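Salness publishes open good practice code for robot handling of everyday household items

For immediate release
July 23, 2025

Salness – the working group on small robot arms in shared kitchens, canteens and care homes – today puts out its Handling Code for Household Objects. Free to download. Free to copy. Comments open straight away.

The code runs to 43 clauses over 40 pages. It covers one narrow job: a robot arm with a two-finger gripper picking up, moving and putting down ordinary things on an ordinary worktop. Fruit, plates, bowls. The things people leave out.

Why now? Plenty of good rules for big arms behind fences. Far less for a small arm over a counter with soft food and crockery on it. Members kept writing their own house rules and the house rules did not agree. One site wrote down how hard a gripper may squeeze, the next one wrote down only how fast it may move, a third had a single line saying "take care".

A draft went out to members in March. It drew 89 written comments, most of them on Clause 5 and most of those on bruising. The text published today is the result.

Work on the code was led by Lehtinen, with trial sessions run at the Balari test kitchen. Pastel crockery, a stone-look worktop, fruit from the shop. Nothing special bought in. 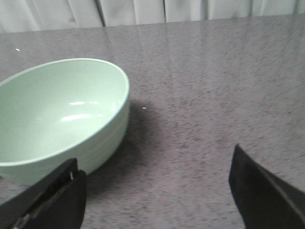
What the code asks for

Clear approach. Before closing, the fingers must be open wider than the object and the path down must be free of anything else. If a bowl or plate stands within reach of either finger the operator notes it in the log before the run, not after.

Food is food. Any finger surface that touches food or the inside of crockery is to be treated as a kitchen utensil. Cleaned before the session, cleaned after, and cleaned again if it has touched the worktop. Crumbs count. Wipe down the surface between sets.

Grip limits by object, not by machine. The old habit was one force setting for the whole day. The code wants a seperate limit for each class of object, written down and signed off. Soft fruit gets the lowest one. Peel marks are recorded before a run so that old bruises dont get blamed on the gripper, and new ones don't get missed.

Crockery as a target. Putting something down on a plate is a placing task with its own rules. The object should be supported by the plate when the fingers let go, and the fingers should leave without dragging the rim. An object that hangs over the rim is allowed, provided it is stable, and must be logged as an overhang.

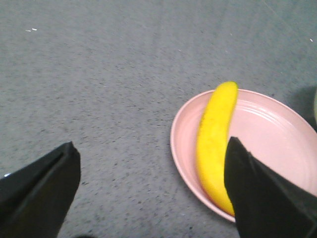
One member site, replying to the March draft, argued that overhang should be a straight fail, as a kitchen porter would never leave a plate like that. Several others disagreed and said that long items on small plates will always hang over a bit. The code goes with the second view for now – the point is marked for review.

Two views of every run. Wrist camera plus one fixed camera by the worktop. The wrist view gives the fingers and the contact. The fixed view gives the end result with the arm out of the way. Sites with only the one camera can still follow the code but must say so on the front sheet.

Keep the clutter. Tests on a bare table tell you little about a kitchen. The code asks that at least part of each session is run with other items left near the target, and that they are listed.

Stop rules. Anyone in the room can stop a run, no reason needed. A stopped run stays in the log and is never deleted or quietly re-run under the same number.

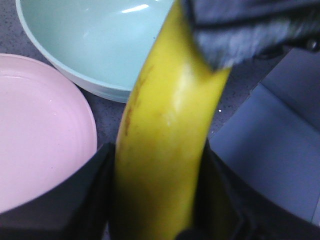
Banana between the gripper fingers, plate and bowl alongside. Balari test kitchen.

What it does not cover

Knives, glass, hot pans, anything with liquid in it. Handing objects to a person. Those need their own text and Salness is not going to rush it. Existing safety law and machine standards come first in every case and the code says so on page one.

It is also not a certificate. No badge, no sticker. A site can say that it follows the code and should be ready to show its logs to anyone who asks.

Log sheets

The Priltar log sheet comes with the code as a plain spreadsheet. One row per run: object, start position, force limit, items nearby, end position, marks on the object, who was present. End position is recorded from the fixed camera once the arm is clear.
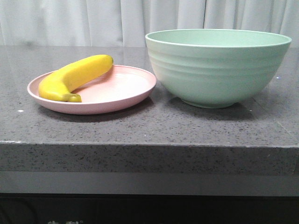

Lehtinen said that the log matters more than any single limit in the code, since limits will change as grippers change, but a site without honest records cannot tell whether its practice is any good. Sites already keeping their own logs need not switch, so long as the same columns are there.

Next steps

Comments on the published text can be sent through the Salness website, using the form on the code's page. Please quote the clause number. General remarks are welcome but will be read last.

A short training pack for operators is in preperation. Translations to follow if members offer them.

Notes to editors

The full code, the Priltar log sheet and a one-page summary are on the Salness website under Publications. Stills may be used with credit to Salness / Balari. Visits to the test kitchen by arrangement with the press desk.

ENDS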